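Search this journal Enter keywords Advanced

4.2 Wrist-view recordings in cluttered floor areas

The second part of the Reststead set was recorded at floor level, where packing material had been left lying near the arm. We wanted to know how far a policy trained on tidy table-top views would carry over when the background held sheet goods, film and cardboard. The wrist camera looks past the housing and down along the fingers, so a large share of every view is taken up by the arm itself.

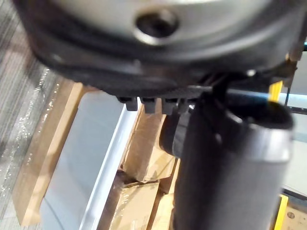

Figure 3. Two wrist-camera views from the floor-level part of the set. Clear plastic and grey striped material appear in both; cardboard fills much of the lower middle in the first, and two fingers stand either side of the gap in the second.

We recorded 1917 short episodes and kept 1452 of them. Episodes were dropped when the joint log and the video differed in length, or when the operator stopped early. No episode was dropped for blur or poor light. The Lubis encoder was trained on the kept episodes at half resolution, with a fixed mask over the housing. A second version was trained without the mask.

Clear film was the hardest material for both versions. Its highlights shift as the wrist turns, and the encoder tended to treat them as moving edges. The Flilo baseline, which works from single views, made the same error more often.

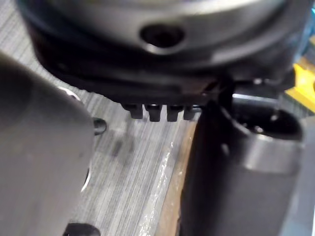 Masking the fingers as well as the housing made matters worse. The fingers give the encoder a steady reference for scale, and without them the depth estimate drifted over longer episodes. We therefore left them unmasked in all later runs. On a held-out group of 87 episodes the housing-only mask gave the lowest drift, and the version with no mask came second. The order did not change when we repeated the training with a different seed.

The same settings are used in Section 4.3, where the training set is cut to 1000 episodes.

Contact the Willden editorial office | Copyright and permissions | Back to top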